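Beat Submissions and Licensing: Frequently Asked Questions

Carnel Instrumentals, producer and artist help

What file format should I send?

Send 24-bit WAV at the session's original sample rate. MP3 is accepted for previews only. Leave the master bus limiter off and keep peaks below full scale. Put the tempo and key in the file name.

Do I have to send stems?

Not with the first submission. If a beat is accepted, stems are due within 9 days. Export every stem from bar one so the files line up when imported. Drums go out as separate kick, snare, hats and percussion. A single drum bus will be returned.
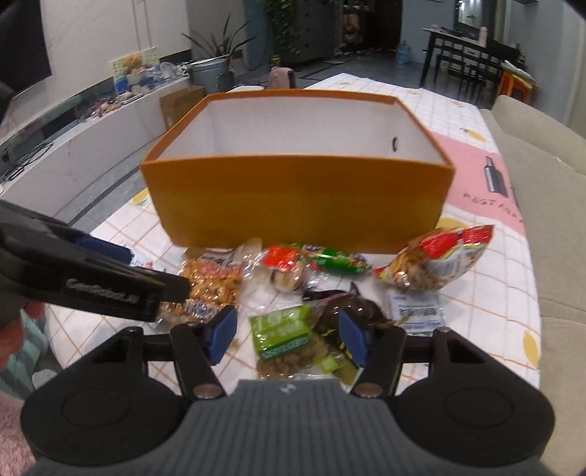
Mabli Ruddock wrote in to ask whether the vocal chops count as a stem when they were printed together with the horn sample. They do, but the combined file must be labeled as such, and both sources go on the sample sheet.

Can I submit a beat with uncleared samples?

Yes, for the free mixtape pool. No, for the paid catalog. A replayed part still needs clearance from the publisher of the composition, though the master recording is no longer involved. List the source title, the artist and the time position of each sample.

What is the difference between a lease and an exclusive?

A lease is non-exclusive and covers one song. The producer keeps the right to lease the same beat to others. An exclusive removes the beat from the catalog on the day of payment. Leases sold before that day stay valid under their own terms.

How are splits recorded?

The default is half to the producer and half to the writers of the vocal. Co-producers divide the producer half. Any other arrangement needs a split sheet signed by all parties before release.
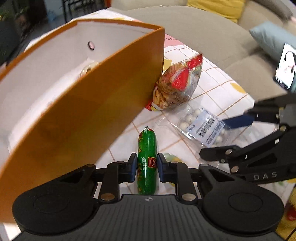
Why was my upload rejected?

The usual causes are clipping, a missing sample sheet, a voice tag over the first verse, or a file name without the tempo. The catalog holds 3,097 beats and names are checked for duplicates, so a title such as "Untitled 2" will fail.

When are submissions reviewed?

The queue closes on Sunday at midnight. Files received later move to the next round. Status questions go to Sérgio Matos through the contact form.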